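Divided Counter Bin, Large, Gray

Birkine Institutional Supply
Storage and Sorting / Open Bins / Divided Counter Bins

Updated Jan 24, 2022

Overview

The Birkine Divided Counter Bin is a large open-topped container intended for shared rooms in which small goods of different kinds collect during the day. It is supplied to schools, offices, residential homes and community kitchens, and may be placed on any level table or counter of suitable depth. The bin has two compartments, a narrow one at the rear and a larger one at the front, separated by a sloping divider that runs the full length of the body.

The front compartment receives mixed items awaiting return to their proper places. The rear compartment is reserved for flat or slender articles such as folders, rulers, envelopes and serving utensils. Purchasers who require a bin with compartments of equal size should consult the page for the Coko Twin Bin, which is sold in the same gray finish.

Intended Use

The bin is designed for sorting and short-term holding. It is suitable for cups, bowls, lidded containers, desk supplies and similar household or office goods. It is not intended for liquids, loose food, hot cookware or sharp blades without covers. Whole fruit may be held in the front compartment for the length of a working day, provided that the floor has been wiped beforehand.

Many institutions place one bin at the end of a serving counter and a second in the staff room. Items left behind after a meal or a meeting are set in the front compartment and returned at closing time. Where several departments share a room, Birkine recommends that each department be given its own bin and that a label be fixed to the outer front face.

Construction

The outer body is gray throughout. The divider is fixed at the factory and cannot be moved or removed by the user. Its slope allows light items to come to rest against it without falling into the rear compartment, and it gives a clear view of the contents when the bin is approached from the front.

Openings are provided in the floor of the front compartment. They allow crumbs and dust to be cleared and should be kept free of labels and tape. Where the bin stands on a finished wooden surface, a cloth or thin mat may be placed beneath it.

The divider carries a light coating along its upper part. This coating is a surface finish only. With regular use it will wear, most noticeably along the lower edge, and the darker gray beneath will become visible. Such wear does not affect the strength of the divider and is not regarded as a fault under the terms of supply.

Loading

The bin may be loaded to 13 kilograms, distributed evenly between the two compartments. Heavy items should be placed first and set against the side walls. Drinking cups may be stored upright or on their sides. Bowls are best leaned against the divider with the open side facing forward, so that small articles are not concealed beneath them. Containers with round ends should be laid in a corner, where they are less likely to roll.

No item should stand higher than the rim if bins are to be carried. Two persons are advised for carrying a fully loaded bin. The bin must not be lifted by the divider. 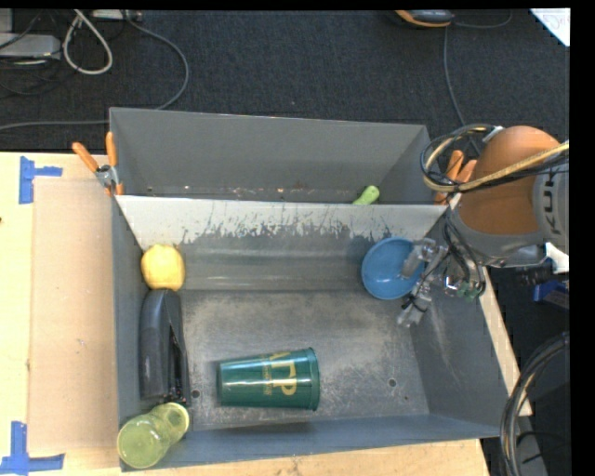

A stapler, a cup and a bowl are typical of the goods for which the front compartment was planned, and articles of this size can be laid in a single layer so that each may be reached without moving the others. Institutions that handle a greater number of items should order additional bins and avoid stacking goods in layers. Desk supplies and tableware may share a compartment for brief periods. For longer storage they should be separated, and tableware should be washed before it is returned to service.

Care and Cleaning

Empty the bin before cleaning. Wipe both compartments with a soft cloth, warm water and mild soap, then dry them fully. The floor of the front compartment will show scuffs and cloudy marks after a period of service. These may be reduced with a damp cloth but will not be removed entirely. Steel wool, scouring powder and bleach must not be used on any surface.

The divider should be inspected every three months. If flakes of the coating are found in either compartment, they should be brushed out and the lower edge wiped down. Bins used near food should be withdrawn from that use once the coating has begun to lift, and may then be assigned to stationery, tools or other dry goods. Recoating is available through the Ó Riain workshop, which accepts bins for this purpose in September of each year. Bins sent for recoating must be clean, empty and marked with the name of the institution.

Ordering

Item: Divided Counter Bin, Large
Color: Gray
Compartments: Two, unequal, fixed divider
Length: 600 mm
Maximum load: 13 kg
Supplied: Singly, or in cartons of 3
Mat, labels and contents: Not included

Orders may be placed by account holders through the regular purchasing form. Orders of 1,000 bins or more are made to schedule and require written confirmation of the delivery address before production begins. Smaller orders are dispatched from the Drenis warehouse. Institutions without an account may apply for one at the time of first purchase.

Returns

Unused bins may be returned in their original carton. Bins that have been placed in service cannot be accepted for return, except where a fault in manufacture is found. A claim should state the order reference, the nature of the fault and the room in which the bin was kept. Marks on the compartment floor and wear to the divider coating are excluded, as set out under Construction.

Related Products

Coko Twin Bin, Gray
Birkine Counter Mat, Thin
Birkine Front Label Set
Drenis Carrying Tray, Large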